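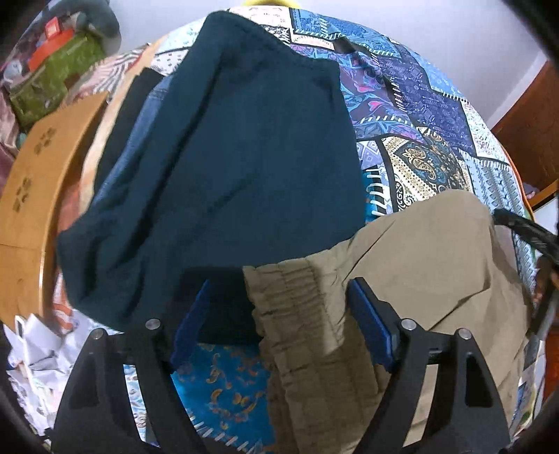

3.2 Gripper setup and upkeep

The hand-held gripper has two rigid fingers, each with a blue pad on its inner face (Figure 1). Clothing is hard on the pads. Lint builds up on the gripping surface, and a thin fabric such as a shirt cuff starts to slip before thicker knits do. We therefore wiped both pads with a damp cloth after every 60 grasps and let them dry before the next run.

Pads were replaced as a pair. A new pad next to a worn one pulled the cloth to one side during closing, and the folds no longer stayed centered. Over 818 grasps we used 5 pairs. The finger screws were checked at each pad change and tightened by hand - a power driver stripped one head in April, and the finger had to be rebuilt by Dušan Danko.

After any change the operator closed the fingers on a folded cotton strip and pulled. If the strip moved, the pads were taken off and seated again. The full procedure, with the camera check, took 36 minutes the first time and much less once Jarmila Oravec had written it down as a single page.

Figure 1. Gripper fingers at a pile of clothing on a bed, with the waistband of a pair of khaki pants between the pads.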